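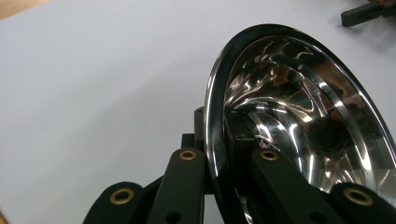

Is a handheld gripper worth buying before you've got an arm to bolt it to? For most small workshops I'd say it's the best money you'll spend all year, as long as you pick one whose fingers match the fingers the arm will end up wearing.

8 minute read

I came to that view the slow way, over most of May, in the back half of a shop in an industrial estate where the kettle is closer to the test bench than the first aid kit is. Divya Chettiar runs the bench for Nellden, a small outfit that helps commercial kitchens and hire companies work out whether a robot can do their unpacking and washing up. She'd told me I could try every gripper on her shelf if I promised to write down the bad bits as well. Done!

There were two I cared about. The Teteo is a handheld tool with black linked fingers and a camera that looks straight down over them, so you see more or less what a robot's wrist would see. The Zamico is the sleeker one – lighter, softer pads, a lovely trigger – and it's the one everybody picks up first. I picked it up first. I'd have happily taken it home after ten minutes.

Then Divya handed me a chrome bowl.

If you've never tried to grab polished metal with a machine, let me tell you it's a humbling way to spend a morning. A person picking up a shiny bowl doesn't think about it at all. You hook a thumb over the rim and off you go. But a camera looking into a mirrored bowl sees the ceiling lights smeared into white ribbons, brown and red patches wandering about the metal, and the gripper itself bent into dark shapes somewhere in the middle. Tilt the thing a few degrees and the whole lot slides off somewhere else. The rim is the only part you can really trust, and even that has bright streaks running along it.

The Zamico's soft pads are wonderful on a paper cup or a bread roll. On the bowl they crept. I'd close up, lift, feel quite pleased with myself, and the rim would ease round a bit until the bowl was pointing at my shoes. Squeezing harder made it worse, if anything, as the pads bulged and the contact patch went mushy. Senthil Fernandes, who looks after the mechanical side, watched me do this for a good while before suggesting I might like a cup of tea.

The Teteo felt like a step backwards at first. It's clunkier in the hand, the trigger has a long dead patch at the start of its travel, and my wrist was grumbling well before lunch. But those linked fingers come in on both sides and cradle a curved thing instead of pinching it, and the brass grommets set in near the fingertips are there to stop the holes wearing oval in the plastic. Senthil has strong feelings about oval holes. He showed me a set of bare printed fingers from an earlier build and you could waggle them like a loose tooth.

So we did it properly. Same bowl, same table, same lights, swapping tools every few goes so I couldn't get into a rhythm with one of them. All up I made 267 attempts across both grippers, which sounds like a lot until you've seen how quickly they go by once you stop fussing. The Zamico was quicker to close and nicer to aim. The Teteo kept hold. By the last session I'd stopped looking at the screen for the Teteo grabs and was going by the feel of the linkage, and Divya told me off for it, quite rightly. An arm isn't going to have my wrist.

That's really the catch with handheld tools, and I don't think the sales brochures make enough of it. You cheat without meaning to. You nudge with a knuckle, you roll your forearm in a way no six-axis arm could manage, and you look round the side of the bowl with your own two eyes when the camera view is a mess. Revathi Rodrigues, who does the software at Nellden, can spot it straight away in the recordings. She threw out 19 of mine on the first day and was very polite about it.

We moved on to an actual arm in the second week, with a Sundaram controller running it. I'd been warned that controllers are the dull part of the story. They're not, or not if you're the one standing there! The Sundaram has a habit of softening the last little bit of any move, so the fingers drift shut over the rim where I'd have snapped them. On the Teteo that suited the linkage beautifully. On the Zamico it gave the soft pads more time to creep, and we went round and round with the settings before Revathi found a closing speed that worked tolerably for both.

Lighting mattered more than I'd have guessed too. Divya keeps a pale, plain surface on the bench for the metalware, and swapping it for a patterned tea towel (my idea, I wanted it to feel like a kitchen) put the pattern all over the bowl and made the camera view close to useless. We went back to plain. I'd still like to see it work over a tea towel one day, given that's what most kitchens have got lying about.

What would I buy? If your work is food, packaging or anything that bruises, get the Zamico and enjoy that trigger. For crockery, pans and shiny stuff generally I'd go for the Teteo, put up with the dead patch, and budget 20 minutes of practice before you keep any recordings. Check the finger fittings against your arm before you order. Senthil had to make an adapter plate for ours, and he's mentioned it a few times since.

Search this site
Search
Enter keywords

Reader comments

Deividas Siliņa
Good read. We had the same creeping trouble with soft pads on stainless jugs and ended up sticking a strip of bike inner tube on them. Ugly as sin but it held.

Divya Ramasamy
Did you try coming in from below the rim at all? Our little arm can't get much height and I'm wondering if the linked fingers are too bulky for that. Keen on the Teteo otherwise.

Senthil Fernandes
Divya R – you'll want a bit of clearance under there, the knuckles stick out further than you'd think. Happy to send the adapter plate drawing to anyone who wants it.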